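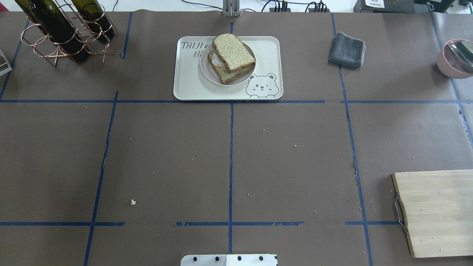 v. 9, n. 2, p. 400

Figura 2. Mesa de preparo com tabuleiro, prato e sanduíche; o papel pardo está dividido por fita azul-escura.

3.2 Organização da superfície de trabalho

A mesa foi forrada com papel pardo fosco e dividida em setores retangulares com fita adesiva azul (Figura 2). O prato branco, redondo e de borda baixa, fica sobre um tabuleiro de plástico de cor clara, com os cantos arredondados e o desenho de um urso num deles. O sanduíche, de duas fatias de pão, foi a refeição adotada em todas as sessões do estudo Jendance, realizadas em julho na cozinha de Urberg.

O papel não era trocado entre preparos da mesma sessão. As migalhas visíveis na figura são pequenas e claras, mais frequentes perto do centro e no lado inferior direito. A fita apresenta rugas e pontas desfiadas em alguns trechos, e as linhas não são todas paralelas. Por essa razão, os setores serviram apenas para registrar a posição dos utensílios, e nenhuma área foi calculada a partir deles.

Cada participante recebeu a mesma instrução escrita: montar o sanduíche, colocá-lo no prato e deixar o prato no tabuleiro. A ordem das demais ações ficou livre, conforme o protocolo Porik.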